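The Odera Theatre's spring season opens in February with Lunska, a new musical in two acts by Smaranda Ghiță. It follows a ferryman's daughter who is sent away from her village and returns years later under another name. 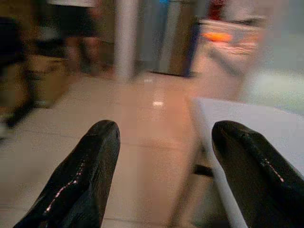 The score is by Paora Katene and draws on work songs and lullabies. Hidayah Lumbantobing sings the title role, with Gordon Zacharias as the ferryman. Evening performances begin at 7.30 pm and last two and a half hours, including the interval.
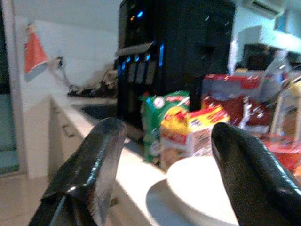

Members may book before general sale opens — please have your membership number to hand. Tickets for the stalls and circle are priced at £45, and each member may reserve up to four seats. Returns are handled by the box office on extension 559.

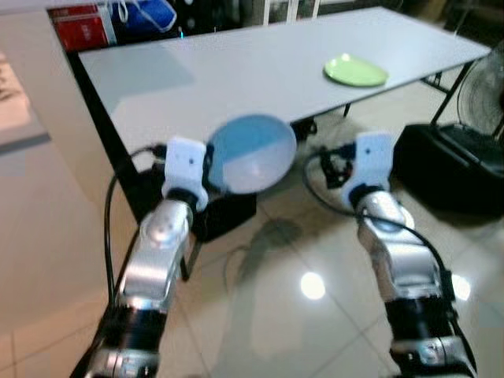 Liesbeth Martens, who directs, will give a short talk before the second matinee on staging the river scenes. Admission is free to ticket holders, but places must be reserved.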